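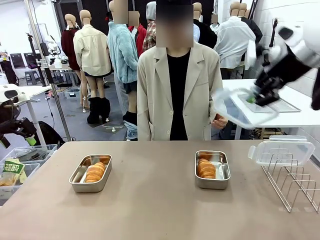 How a Dance Show Gets Made

When you sit in a theater and watch a dance show, you see the last part of a very long job. The dancers come on, the music plays, and a couple of hours later everyone claps. Before that, a lot of people spent months getting it ready. Some of them never step onto the stage at all.

We will follow one show from its first idea to its first night. The show is called Nerklow, and it was made by a dance company named Serker. It tells the story of a river that gets lost on its way to the sea.

Who thinks of the dance?

The person who makes up the steps is called a choreographer. You say it like this: kor-ee-OG-ruh-fer. The word comes from old Greek words for dancing and writing.

The choreographer of Nerklow is Akinyi Tanui. She started with a list of words about rivers, such as trickle, rush, bend, flood and dry. Then she went into an empty room and tried to move like each word. Most of what she tried on the first day did not get used. She kept a small wave of the shoulders for "trickle" and a long slide across the floor for "flood."

Choreographers remember their steps in different ways. Some draw little stick figures. Some film themselves. There are also special ways of writing dance down with symbols, a bit like the notes in a music book. Tanui uses a notebook and a phone.

Finding the dancers

Next, the company needs people to dance. They hold an audition, which is a tryout. Dancers come to a studio, pin a number to their shirts, and learn a short piece of dance on the spot. Then they do it in small groups while the choreographer watches.

For Nerklow, 700 dancers asked to try out. The company picked 13.

That does not mean all the others were bad dancers. A choreographer might need people who can lift a partner, or who can do a handstand, or who look good moving together. A dancer who is wrong for one show may be just right for the next one. Professional dancers go to many auditions and hear "no" a lot. It is a normal part of the job.

A day of rehearsal

Rehearsal means practice. The Nerklow dancers started rehearsing in January, in a large room with mirrors along one wall and a springy floor. The floor matters. If you jump on hard concrete all day, your knees and shins will hurt. A dance floor has a layer underneath that gives a little when you land.

A rehearsal day went like this:

10:00 a.m. Class. Everyone warms up together, starting with slow bends and stretches and ending with big jumps.

11:30 a.m. Learning new steps. Tanui shows a part and the dancers copy it, slowly at first and without music.

1:00 p.m. Lunch. Dancers use up a lot of energy, so they need a proper meal and plenty of water.

2:00 p.m. Putting parts together. The dancers practice getting from one section to the next without bumping into each other.

5:30 p.m. Notes. Everyone sits on the floor and hears what needs fixing.

Dancers often count out loud while they learn. They count in eights: one, two, three, four, five, six, seven, eight, and then back to one. The counts tell them when to move. After a few weeks they know the music so well that they stop counting.

Sometimes dancers "mark" a dance. That means they walk through it and make small movements with their hands where the big jumps or turns would be. It saves their energy and helps them remember the order.

Where does the music come from?

Some dance shows use music that already exists. Others ask a composer to write something new. A composer is a person who makes up music.

Nerklow has new music, played live by a band called Massawe. There are 4 musicians in the band. They play drums, double bass, trumpet and guitar.

Live music and recorded music each have good and bad points. A recording is the same every night, so the dancers always know how fast it will be. A live band can change. If a dancer holds a balance a little longer than usual, the drummer can watch and wait. But if the drummer feels excited and plays too fast, the dancers have to keep up.

The dancers and the band practiced apart for most of the time. They came together for the last 2 weeks.

Clothes for dancing

Dance clothes are called costumes, just like the clothes actors wear. The costume designer has to think about how they look and also how they move. Can the dancer lift an arm all the way up? Will the skirt get caught under a foot? Can the whole thing be washed and dried before tomorrow's show?

In Nerklow the dancers begin in pale gray and change to blue and green as the river grows. One of the changes has to be done very fast, at the side of the stage, in the dark. A helper called a dresser stands ready with the next costume held open. The fastenings are snaps and hooks, since small buttons take too long.

Shoes are chosen with care too. Ballet dancers wear soft slippers or stiff pointe shoes. Tap dancers have metal plates on their soles. The dancers in Nerklow have bare feet, and their skin gets tough from practice.

Lights and scenery

The scenery in Nerklow is simple. A very long piece of silk hangs from above the stage. It can be pulled tight, dropped, or shaken to make waves.

The lights do a lot of the work. Lights that shine from the side of the stage are especially useful in dance. They make arms and legs stand out clearly, so people sitting far away can see the shapes. Colored sheets called gels can be put in front of a light to change its color. Many newer lights can change color by themselves.

A person called the stage manager makes sure everything happens at the right moment. The stage manager wears a headset and talks to the people running the lights, sound and scenery. When it is time for something to change, the stage manager says "go." In a dance show there can be hundreds of these signals, and each one is called a cue.

Moving into the theater

The last few days before a show opens are called tech week. "Tech" is short for technical. The whole company moves from the studio to the theater, which in this case was the Plollar Theater.

Tech week is slow. The dancers do one minute of the show, stop, and stand still while a light is moved. Then they do the same minute again. They wear warm clothes over their costumes so that their muscles do not get cold while they wait.

After tech comes the dress rehearsal. This is the whole show from start to finish, with costumes, lights and music, and usually without an audience who have bought tickets.

Opening night

On opening night the dancers arrive hours early. They warm up, put on makeup and check their costumes. Before the show begins, the stage manager calls "places." That tells everyone to go to where they start.

Small mistakes happen in nearly every live show. A dancer may turn the wrong way or slip a little. They are trained to keep going, and most people in the audience never notice.

After opening night, there are more shows to do, and some companies travel with a show to other cities. This is called a tour. Stages come in different sizes, so the dancers may have to take bigger or smaller steps in each new place.

Words to know

Audition: a tryout for a part in a show.

Choreographer: the person who makes up the dance.

Cue: the signal for something to happen.

Mark: to walk through a dance without doing it fully.

Tech week: the days when lights, sound and scenery are added.

Try it yourself

Pick one word about weather, such as storm, fog or drizzle. Make up one movement for it that lasts eight counts. Then pick a second word and make up another eight counts. Join them together, and teach the whole thing to a friend.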